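Handling Standards Working Group
Minutes of the July meeting, 2 p.m., Listov building

Chair: Torunn Ljungberg. Apologies received from Gotus.

1. Previous minutes
Accepted with one correction: the Hägglund comments on labeling were sent before the deadline.

2. Draft rules for handling packaged food
The group went through the draft as far as clause 39. Clause 5 now says that the work surface is covered with plain paper and that the paper is changed at the start of each shift. Plorasa asked whether a wipeable mat could be used instead. Left open.

Clause 30 covers finger sleeves. Worn or frayed sleeves are to be logged and replaced before the next session. Hägglund wanted a wear limit in millimeters - the others preferred a visual check against a reference card. 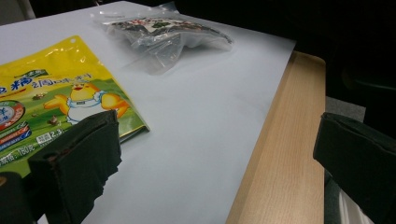 Glossy and clear packaging will get a separate clause, as glare affects detection in different ways for each. Listov will write the text. Packs are to be lifted by the sealed edge where there is one, and any pack that splits is taken out of use.

3. Operator sign-off
Agreed that one named person signs for each station. Gotus to be asked for its current form.

4. Other business
None. Next meeting in September, same place.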